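Print | E-mail

Nivton Withholding Desk
Tax software for companies that buy and sell shares across borders

Nivton Withholding Desk is a desktop and browser program for working out capital gains tax when ownership of a company changes hands. It is made for in-house finance teams and small accounting offices that handle a few share transfers a year and still do the sums in spreadsheets.

Last updated May 2, 2023

What it does

You enter the purchase cost, sale price, transfer date and the tax home of the buyer and seller. The program works out the gain, converts it at the exchange rate you choose and shows which side is expected to withhold the tax under the rule set you have loaded. If the rule set leaves that question open, the result is marked "Unsettled" and the file can't be closed until a reviewer adds a note.

Indirect transfers are handled too. When a holding company is sold and the operating company sits two or three levels down, you draw the chain once and the program keeps it for later years.

Rule sets

The standard license comes with 30 country rule sets. The extended license has 63. Rule sets are reviewed every September, and again when a court ruling or new tax law changes who has to pay. Old versions stay in the program, so a transfer from an earlier year is still worked out under the rules of that year.

Editions

Cavard -- single user, standard rule sets, desktop only.
Durán -- up to 50 users, extended rule sets, browser access, reviewer sign-off.

Both editions print a calculation sheet, a payment schedule and a cover letter for the tax office. The Durán edition also keeps a record of every change to a figure, with the user name and time.

Late payment and interest

Interest is worked out by day from the due date you enter. Part payments can be added in any order. If a tax office charges a fee on top of interest, enter it on its own line -- the program will not guess it.
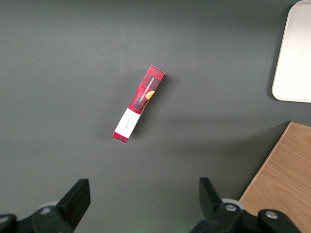

Deposits paid before a final assessment are carried as credits. They appear on the payment schedule but don't lower the assessed tax until you mark them as accepted.

Support and training

Support is by e-mail and phone from our Brorthorpe office. Setup questions go to Kiros Lemma, who also runs the training course for new reviewers. The course manual is 73 pages and is included with both editions.

Nivton does not give legal advice. Check open questions with your own tax lawyer before filing.

Shares: 30 | Comments: 0

This site uses cookies to remember your settings. Accept | Read more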